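首页 > 实验室笔记 > 设备与预算

桌面机械臂工位的采购计划:先仿真,后下单

2020年5月6日,星期三 作者:Trolero

预算表第三版上周退回来了,理由是夹爪一项没有说明选型依据。这一条退得合理。前两版里我把机械臂、夹爪、腕部相机写成一个打包价,审核的人看不出哪部分能砍,哪部分砍了整套就不能用。第四版拆开写,顺便把思路记在这里,以后做二期时可以对照。

需求先列清楚。任务是桌面上的小件抓取和摆放,工件最重300克,最大外形不超过夹爪行程的三分之二。节拍没有硬指标,重复定位精度要求也不高。按这个条件,中等负载的协作臂已经有余量,钱应该往末端和视觉上倾斜。

询价对象两家。Drimby 报的是整套,含控制柜、示教器和一年保修,交期14周。Lusten 只报本体和夹爪,相机和安装件自配,交期8周,但不含现场调试。两家的付款条件也不一样:Drimby 要求合同签订后付一半,Lusten 发货前付清。后一种对我们的财务流程不友好,需要提前走预付审批。

夹爪是争议最大的部分。候选有两指平行夹爪和两指连杆式夹爪。平行夹爪开合轨迹简单,指尖高度不随开度变化,标定省事;连杆式张开角度大,对摆放不整齐的物体容忍度高,缺点是指尖在开合过程中有前后位移,抓薄件时必须补偿。真机没到之前,这些只能在仿真里比较。我们用 Escobar 搭了一个桌面场景,腕部放一个广角相机,让两种夹爪跑同一组目标点。

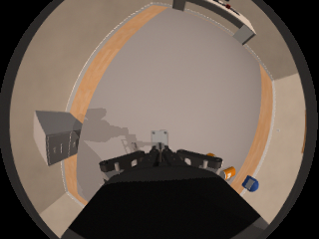 仿真跑下来,对预算影响最大的是相机镜头。原计划买普通视场角的工业镜头,单价低,畸变小,标定流程也成熟。问题在于腕部安装距离太近,手指张开以后,普通镜头只能看到指尖附近一小块区域,目标稍微偏一点就出视野。换成鱼眼以后桌面基本都能覆盖,代价是边缘畸变严重,常规的针孔模型不能直接用,要换标定模型,标定板也要重新做一块大的。第四版里因此多了两行:鱼眼镜头一只,标定板一块。工时另外算,不进设备费。

第二项影响是遮挡。腕部外壳和手指在广角画面里占的面积比预想的大,近处物体容易被指尖挡住。解决办法有两个:改相机安装角度,或者在工位上方加一台固定相机。前者只需要加工一个转接件,后者要加相机、支架、线缆,还要多一次手眼标定。我倾向先做转接件,固定相机列为可选项,在表里单独标出,不计入合计。

转接件的图纸目前是按仿真模型的尺寸画的。仿真里的安装面和实物法兰不一定一致,孔位要等厂家给出正式图纸再定。这一项先按外协加工报价,数量写两件,一件备用。

桌子也写进去了。前两版默认用现有的实验台,后来量了一下,台面刚性不够,臂端加速时会晃。新台面宽度定为635毫米,臂底座靠一侧安装,另一侧留给物料。宽度受门和通道限制,再大搬不进去。地脚用可调的,地面不平,不建议打膨胀螺栓,二期可能要挪位置。

几项容易漏掉的开支,按我自己的踩坑记录列一下:

急停按钮和安全继电器。Lusten 的报价里没有,要单独买。
夹爪指垫。耗材,按半年一换预留。
线缆拖链和扎带。金额小,但临时报销很麻烦,一次列进去。
工控机显卡。Escobar 的渲染对显存有要求,旧机器跑广角画面时帧率不够,离线比较可以忍,联调不行。
运费和保险。整套报价通常含,散件报价通常不含。

进度方面,如果本月能批下来,走 Lusten 的方案,夏天之前可以签合同,9月开始联调。走 Drimby 的方案到货晚六周,但调试由对方做,联调开始的时间未必更晚。算总账时不能只看交期,要把自己人装机的工时折进去。我按两个人全职三周估,折算后两家的差距缩小了很多,没有小到可以忽略。

目前的建议是:本体和夹爪走 Lusten,夹爪选连杆式,腕部相机用鱼眼,固定相机列可选。选连杆式的依据是任务里物体朝向不固定,张开角度比指尖高度一致更有用;指尖位移可以在控制程序里按开度查表补偿,这部分工作量可控。

还有两点没有定。一是仿真里的接触参数用的是默认值,摩擦系数没有实测,所以抓取成功率没有写进申请材料,只写了可达范围和视野覆盖的比较结果。二是保修,Lusten 的夹爪和本体分开保修,起算日期一个按发货,一个按验收,已经发邮件要求统一,等回复。

第四版周五前提交。附件里放报价单、工位布局图和仿真设置说明,镜头那一项附上两种视场角的对比。

最后更新:2020年9月,补充了转接件的备件数量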